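Clearing and wiping a wooden tabletop

Step 1. Pick up used tissue and scraps of paper first. Put them straight in the bin, as damp paper breaks up under a cloth.

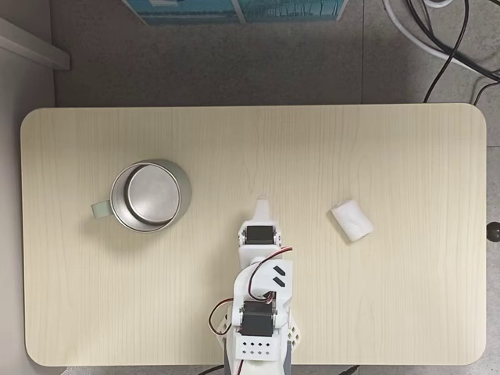 Step 2. Wring the cloth until it no longer drips. Wipe with the grain, working from the far edge towards you.

Step 3. Lift any steel mug by its handle and wipe beneath it. Dry that patch before setting the mug back down.
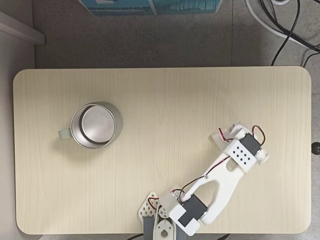

Step 4. Dry the rounded corners with a second cloth. Leave the surface for 16 minutes before use.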